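Brulville Two-Arm Tabletop Station
Planning and Ordering Information

The Brulville station is supplied to teaching laboratories and research groups that need two arms working over a shared table. The base package includes both arms with grippers, the metal framing, mounting plates, arm cabling and one year of parts coverage. Computers, cameras and table props are ordered separately.

Purchasers should allow 24 working days from approval of the order to dispatch from our Drurov warehouse. Orders received after the end of October are scheduled for the following budget period unless Emanuel Iordache, Institutional Sales, has confirmed an earlier slot in writing. 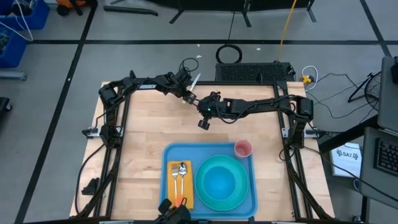 Props for place-setting tasks may be purchased from any household supplier and should be budgeted as consumables. We advise a reserve of 300 dollars per station per year for dishes, utensils and napkins, and a separate line for gripper fingers. Replacement fingers are sold in packs of eight under part number 793.

Floor space is the item most often left out of a first budget. The framing extends past the tabletop, and the operator's desk, cable runs and a walking path must be added to its footprint - a site drawing should accompany every order for more than one station.

Installation is carried out by Baldursdóttir or by our own staff from Plemden and is quoted separately. Requests for a written quotation should be addressed to Teodor Costache, Planning Office, and should state the number of stations, the delivery address and the name of the budget holder.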